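jistness: pick and place in a home kitchen corner

README and data card, kept in one file so that I only have one file to forget to update.

What it is

Jistness is a small set of recordings from a robot arm I put together in a shared workshop and then took home, where the rent is already paid. The arm picks things up off a counter or a low shelf and puts them somewhere else. On a good day the somewhere else is the one I asked for. The recordings come from a small camera mounted at the wrist, plus the joint positions and the gripper command at each step.

There are 80 episodes. I drove the arm by hand for all of them, with a leader arm clamped to a kitchen chair, and my driving is in there with all its hesitations. If you train on it, your policy will also hesitate. I consider this inheritance.

The build

The arm is a Fullov kit with 5 joints and a two-finger gripper. The printed parts came off the workshop machine in whatever filament was loaded that day, and I did not reprint anything for looks. The shoulder bracket is on its third version. The first one cracked and the second one was mirrored, a thing you can do in about four seconds with the wrong menu item.

The controller board is a Drisari. It works fine, apart from a habit of forgetting the zero position of the wrist if you unplug USB before power. Unplug power first. I have written this on the board in marker and still get it wrong.

The recording software is called Ong and lives in the ong/ folder. It is one long Python script with a config file. I keep meaning to split it up.

The kitchen corner

All the shelf episodes use the same counter and the same two-tier wooden rack. The targets are the green ceramic canisters, which have domed lids with ring pulls on top. A ring is a fine thing to grab if you are a person. For two straight fingers coming in at an angle it is closer to a ring toss, and most of my failed grasps are failed ring grasps.
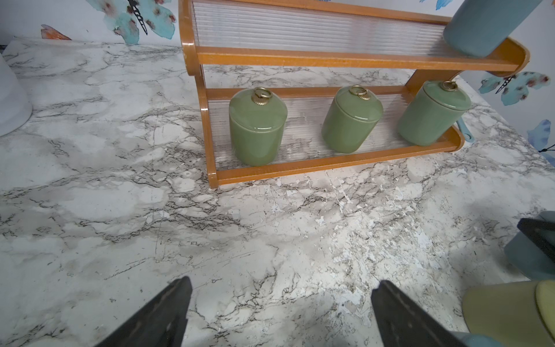 Wrist view, fingers open, canisters on the lower shelf.

The background is butterfly wallpaper, large and turquoise in places, and I am not taking it down for science. It does mean that a model trained only on this set may decide that butterflies are how you find a canister. Mine did. When I hung a plain sheet behind the rack for a test, it reached for the air with great confidence.

Other things that make the corner harder than it needs to be:

- The rack has clear ribbed panels and a glossy finish, so highlights slide around as the wrist moves.
- The marble pattern on the counter is busy, and worn in patches. An early version of my detector filed the bright specks under "object."
- The canisters are all the same color and do not always stand in the same spots. I put them back by eye between episodes.

Files

episodes/ has one folder per episode, with video, a CSV of joint positions and a short notes.txt.
calib/ has the camera calibration. Redo it if you move the camera even a little.
ong/ is the recorder.
splits.txt keeps 9 episodes aside for testing. Please leave them aside.

Labels

Each notes.txt says what I was trying to do and whether it worked, as either "ok" or "no." There were going to be finer grades. By Thursday of the first week everything in between had become "no."

Known problems

In 2 episodes the joint log starts late and doesn't line up with the video. They are marked in notes.txt and the loader skips them unless you pass --all.

The gripper command is what I asked for, and the fingers lag behind it. Don't read it as finger position.

Lighting is whatever the kitchen had. Evening episodes are yellower, and I turned auto white balance off in December, so anything recorded before that drifts.

Use

Do what you like with the recordings and the code. The bracket files are in a separate repo and the mirrored version is still in there under old/, if you happen to own a mirrored arm.

Bug reports go in the issue tracker. I read them in batches, usually while something is printing.

Contact: open an issue | © the Jistness author | Back to top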